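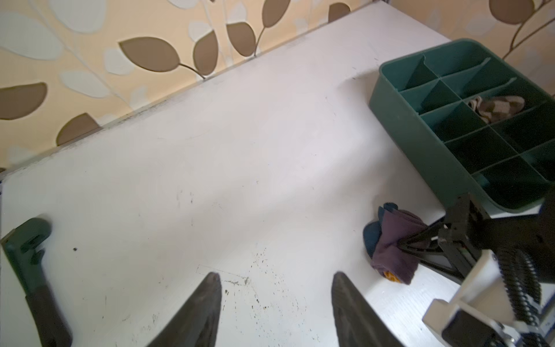 *Left wrist cam. Right arm has the purple sock, checked one already in the tray.*

## Truss fingers vs plain fingers for soft stuff: is anyone getting a real difference?

**gantry_moth** wrote:

Posting this because I'm close to spending more money and would like to be talked out of it.

Two arms, sock sorting, into a divided drawer tray. I've been trying the triangular truss-type fingers on the right arm and kept the plain tapered ones on the left. The Pridau listing says the truss shape "adapts to any object". On a mug, fine, I can see it give a bit. On a sock I can't see what there is to adapt to. The sock does all the adapting.

I've logged 389 grasps so far, split between the two arms. The truss side is ahead, but by so little that I wouldn't bet lunch on it. Most of the failures on both are the same one: it gets two socks when I wanted one.

So, has anyone measured this properly, or are we all going off the same three videos?

---

**Umgate_Phil** wrote:

Measured, no. Used both for a year, yes. The truss ones are much more forgiving if your height is a bit off. Plain fingers jab the table and the arm faults. That alone was worth it to me.

---

**tinsnips** wrote:

> The truss side is ahead, but by so little

You've got a different finger on each arm. You aren't comparing fingers, you're comparing arms, with fingers on. Was the calibration the same? Same cable drag? Same side of the table, same light? Swap them over and run it again before you draw anything from it.

---

**gantry_moth** wrote:

@tinsnips fair, and slightly annoying. No, I haven't swapped them. The right one also does more of the pile work simply because that's where the pile is. I'll swap.

@Umgate_Phil my height is fine on the left, it's the right that wanders. Which I suppose proves tinsnips' point.

---

**palesa_m** wrote:

I think you're asking the wrong part to fix it. In your picture the purple sock is sitting on a teal one, and there's a bit of something orange underneath. Any finger that closes low enough to be sure of the purple is going to be tempted by the teal. That's a question of where you choose to grab, and no finger shape will choose for you.

We ran about 2,000 picks on tea towels at Clidley last February with one set of cheap fingers, and moving the grasp point up to the top fold helped more than any hardware we bought. I can't promise socks behave the same way.

Palesa Mnguni

---

**Umgate_Phil** wrote:

Disagree a bit. Grasp point matters, but if the finger slips off the top fold you're back where you began. Put a strip of grippy tape on and the top fold works. Without it, it didn't for me.

---

**palesa_m** wrote:

What tape, and how long did it last? Ours picked up lint and was worse than bare plastic before the day was out.

---

**Umgate_Phil** wrote:

Rubber stair tape. I wipe it down. Never counted how long it goes.

---

**tinsnips** wrote:

"Never counted" is this whole sub-forum.

Separate question for the OP. How are you judging success, from the wrist camera? From that angle you've got a lot of white table and wallpaper, and the tray is up in the corner and runs out of the picture. I wouldn't trust it to tell me whether a sock was properly down in its compartment or perched on the divider.

---

**gantry_moth** wrote:

By eye, me, standing there with a clipboard. The camera is for the policy. You're right that the tray view is poor on the left wrist. The checked sock sticks up a bit above the walls in that shot and I marked it as a pass. Would you?

---

**tinsnips** wrote:

I'd write down what a pass is first, then decide. If the drawer has to shut, that's a fail or at least a "maybe".

---

**chavez_bench** wrote:

We stock the Chávez overhead mount, so I'm biased, but a fixed camera above the tray sorts this out. It's 55 quid with the clamp.

---

**tinsnips** wrote:

So is a webcam and a broom handle, minus the 55 quid.

---

**gantry_moth** wrote:

Plan, then. Fingers swapped, same two arms, pass means below the divider. Top fold grasps only, no tape for the first lot, tape for the second. I'll use an old webcam overhead. Not buying the Pridau set until I've got numbers.

@palesa_m did you randomise the pile between picks, or just let it shrink?

---

**palesa_m** wrote:

Let it shrink for the first half, then started tipping it out fresh each time when we noticed the last few towels were always easy. Tip it out fresh. It's tedious but the scores dropped straight away, so the earlier ones had been flattering us.

---

**Umgate_Phil** wrote:

Put me down for the tape winning.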